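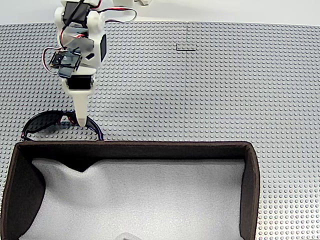
# Nisau bench practice kit for small arms

The Nisau kit is a set of rules, forms and bench fittings for people who run small desktop robot arms at low force: pick-and-place rigs, teaching benches, sorting trials, test cells in a spare corner of a workshop. It is sold by Setport and was written with the bench team at Kendthorpe, who wanted one way of working across all their tables. It doesn't include an arm.

Version 7, June 2021.

## What you get

- The bench rulebook, 60 pages, wire bound, with a PDF copy
- Wall card, A3, wipe clean
- Start-of-shift and end-of-shift check pads
- Two reach templates in clear plastic, for marking the keep-out line
- Cable clips and reusable ties
- A fault log with numbered pages
- Stop button labels and bench tags (green, amber, red)

Order code 416. The rulebook can be bought on its own as 416-R, and refill pads as 416-P.

## What the rules cover

**Reach.** Draw the keep-out line at the furthest point the tip can get to with the arm fully stretched, plus a hand's width. The line goes on the bench surface itself. If the arm is moved to a new mounting point, the old line comes off before the new one goes on.

**Hands.** One person has the stop button and says so out loud. Nobody puts an item down or takes one away while the motors are powered, unless the program has a marked pause step and the person with the button has called it.

**Cables.** Leave enough slack for every joint to reach both ends of its travel, and then check that the slack can't drop below the gripper or catch on the rim of a box. Loops that stand out from the arm are allowed if they pass the sweep test on page 37. Loops that touch the work are not.

**Objects.** Every item used in a trial is listed on the object sheet with its usual resting position. Glasses, sunglasses and anything else with folding parts are listed as folded or unfolded, and stay that way for the whole run. Items with sharp edges, liquids or loose batteries need a separate sign-off.

**Boxes and trays.** Place the container by a reference mark on the bench. Soft-sided boxes should be checked for lean, and padding pressed back into the corners between runs. A box wall that has shifted will change the height the arm has to clear, and this is one of the commonest causes of a knocked gripper in the Kendthorpe log.

**Bench surface.** Studded baseplates, pegboard and slotted plate are all fine. Seams between plates must be flat. Don't run a trial with one plate lifting at a seam, even if the work is at the other end of the bench.

**Tips and fingers.** Printed or moulded gripper parts are looked at before each shift for cracks, whitening and loose screws. A finger that has had a hard contact is taken off and checked, and the contact is written up.

## How it fits with formal standards

The kit is a set of working rules. It does not replace a risk assessment and does not certify anything. If your arm falls under machinery law where you are, or under your insurer's conditions, those come first. The rulebook has a blank table at the back where you can write your own standard numbers next to each rule, so that an auditor can follow both.

We're often asked if the kit is suitable for larger industrial arms. It isn't. The reach and hand rules assume a light arm that can be stopped and moved by one adult.

## Changes in this version

Hervé Langlois rewrote the cable section after the March review. The old text asked for all wiring to be tied tight to the arm, and people were pulling connectors out of servos by following it. The sweep test replaces that rule.

The object sheet now has a column for how the item lies on the bench. Naomi Rashidi asked for this after two operators ran the same program with the same item turned different ways and logged different results.

The amber tag has a clearer meaning. It now means "powered, paused, don't touch". Before, some benches were using it for "needs repair" — please bin any old amber tags.

## Using it with Mancuso benches

The reach templates fit the Mancuso bench top without trimming. On other tops you may need to cut the corner off the larger template, along the dotted line. Clips are the push-on type and suit bracket edges up to 7 mm.

## Delivery and returns

Kits are packed to order and take around a week. Unused pads and tags can be returned, written-in rulebooks can't. For site licences, or for the rulebook in French, ask for Armelle Masson at Setport. Questions about the rules themselves go to Zhuoran Dong.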